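Notes for the talk on getting the shelters ready, Stirnomholm, May 2019

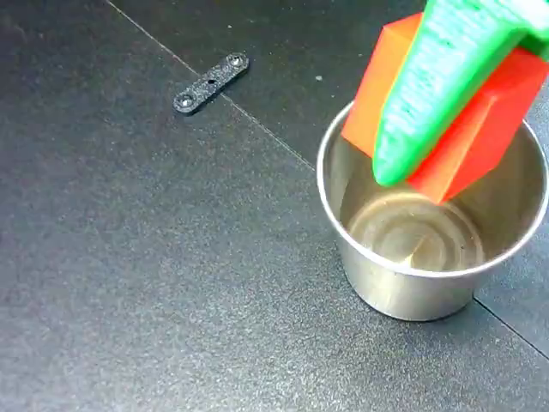

Small steel cup on a speckled gray surface.

Slide 1. Start with the numbers. 353 households in the low streets, 2 shelters, 60 beds in the bigger one. Let people read the slide before going on.

Slide 2. What changed after the last storm season. The school gym in Clulitz is no longer on the list. The new site is the sports hall on the Sultana road – say this twice, people still drive to the gym.

Slide 3. When the shelters open. The district gives the order, not the shelter staff. Doors open at the second warning level. Anyone without a car calls the transport line at the first level.

Slide 4. What to bring. Medicine for a week, papers in a plastic bag, a blanket, baby food if needed. Pets go to the side entrance, in a carrier or on a leash.

Slide 5. Stilla, the text alert service. Sign-up takes one message. Old numbers from the phone tree were not moved over, so everybody has to sign up again. Forms are on the back table.

Slide 6. Still open: the generator at the sports hall. The order is in, delivery is promised before September. If asked about cost, refer to the council minutes.

Skip slide 7 if short of time – it is only the road map, and the handout has it.

Questions. Expect the bridge to come up. The answer is that it closes when the water reaches the lower mark.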